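The Long Way Around Breakfast

Keltham has 316 houses, one blinking traffic light and, as far as I can tell, the best oatmeal in the country. I mean that! I drove up in October planning to stay one night and write a few lines about the old mill. I stayed four, and ate oatmeal every morning.

The mill sits on the Dranside road and still grinds oats between stones, a little coarser than you'd find in a store. People soak them overnight with a pinch of salt, then cook them slowly with milk, and everybody has a strong opinion about the topping. Brown butter, mostly. Stewed plums if the tree did well. One family swears by sharp cheese and black pepper (try it before you laugh).
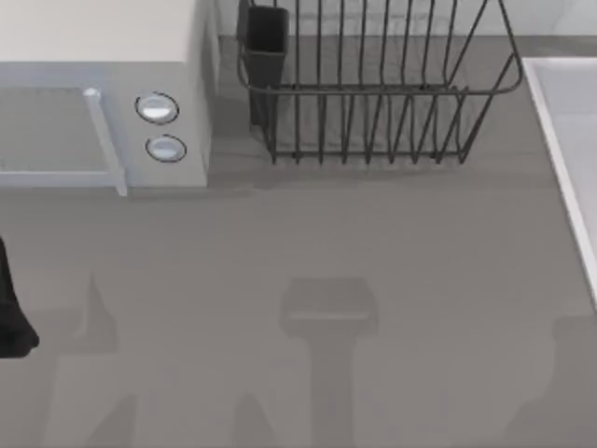

What got me was the texture – chewy, nutty, almost like a good risotto. I'd grown up on packets, and I had no idea a bowl of oats could hold my attention for 30 minutes straight. By the third morning I was asking for seconds and writing down soaking times on the back of my gas receipt.

The mill shop opens at eight and sells the coarse grind in paper sacks. Buy two. I came home with one, and it was gone in a week.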